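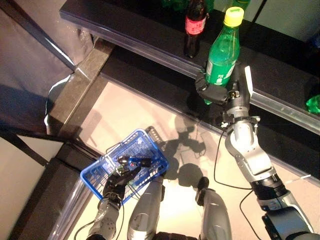
第四讲 饮料包装与货架陈列

课程:零售商品学基础
更新日期:2025年9月21日

本讲接着上一讲的商品分类往下讲,范围限于常温销售的瓶装饮料。冷藏柜和自动售货机放到11月再讲。课前请读完教材第9章,没有教材的同学可以看资料室的复印本。

一、瓶身材料

市面上的瓶装饮料,容器主要是PET塑料瓶、玻璃瓶和金属罐。PET重量轻、不易碎、运输成本低,缺点是阻气性一般。二氧化碳会慢慢透过瓶壁散失,小瓶散失得比大瓶快,原因是小瓶的表面积与容积之比更大。所以同一种碳酸饮料,小瓶装的保质期常常短于大瓶装。

玻璃几乎不透气,口味保持得好,但重,破损后清理麻烦。门店把玻璃瓶放在低层,主要考虑安全。

瓶子的颜色有两个作用。一是遮光,棕色玻璃对短波光的阻挡最好,绿色次之,透明最差。二是识别,绿色长期与柠檬、青柠口味联系在一起,顾客隔着一段距离就能认出大类。要注意回收环节:无色PET的回收价格一般高于有色PET,有些厂家因此改用透明瓶,把颜色全部放到标签上。

二、瓶形与瓶盖

碳酸饮料瓶内有压力,瓶身截面多为圆形,瓶底多为花瓣形,受力比较均匀。无气饮料可以做成方瓶,装箱时省空间。瓶身上的竖纹、横纹和凹槽一方面增加刚度,一方面方便抓握。薄壁瓶如果没有纹路,开盖时手一捏,液体容易溢出。

瓶盖颜色常用来区分同一系列里的不同口味,从上往下看纸箱时,能看到的只有瓶盖。理货员分拣主要靠它。设计新品时应先查同系列已用过的盖色,避免相近色并列。

三、标签

标签分为环绕标、收缩膜套标和不干胶标。环绕标用料少,回收时容易分离。套标可以覆盖整个瓶身,印刷面积大,但会影响瓶体材料的自动识别,不少地方要求加易撕线。

标签上必须能看清的内容包括品名、配料表、净含量、生产者信息、生产日期和保质期、贮存条件、营养成分表。生产日期可以喷在瓶肩或瓶盖上,但标签上要写明位置。浅色底配浅色字的设计在电脑屏幕上好看,放到货架灯光下往往读不出来,打样后应拿到实际灯光下检查。

四、货架层位

货架一般分为上层、视线层、手取层和底层。视线层周转最快,通常留给毛利较高或正在推广的商品。底层适合大包装和整箱。上层放轻的、周转慢的,重物不上顶层。

排面数指一个单品在货架最前面占几个位置。排面太少,补货次数就多;排面太多,占用其他单品的空间。计算时先看日均销量,再看货架纵深能放几瓶,最后看补货间隔。

层板颜色也值得留意。深色层板能衬托颜色鲜亮的瓶子,缺点是积灰明显,擦拭要勤。浅色层板显得亮,但白标签的商品放上去不突出。

五、案例:Cladunthorpe门店

Siltia是一个汽水品牌,Teltell是同一家公司的茶饮料品牌。Cladunthorpe门店原来把两个品牌混排,按容量从小到大放。调整后改为先按品牌分区,区内再按口味排列。

调整前一个月,Siltia售出819瓶,Teltell的数据因盘点口径变化不能直接比较,本讲不用。门店后仓的上限是3,000瓶,旺季来货集中,后仓经常放满,补货员要先移开外侧的箱子才能取到里面的,先进先出很难执行。

请注意两点。第一,陈列调整和一次促销在同一周开始,销量变化不能全部算到陈列上。第二,门店没有设对照组。作业里引用这个案例时要把这两点写出来。

六、补货与检查

补货时新货放后,旧货移前,标签正面朝外。瓶口有残液的要取下单独处理,不要擦干后放回。瓶身鼓胀、瓶盖歪斜、喷码模糊的一律下架登记。价签与商品左边缘对齐,换价签在开店前完成。

七、作业

选一家小型超市的饮料货架,画出层位图,标出各层的品类和排面数。从中选两个同口味、不同品牌的单品,比较瓶色、盖色和标签信息的可读性,写成一页纸。不要拍到顾客。图可以手绘,比例不作要求,但层数要准确。

作业交到课程邮箱,文件名写学号和“第四讲”。下一讲讲纸箱和托盘,请带计算器。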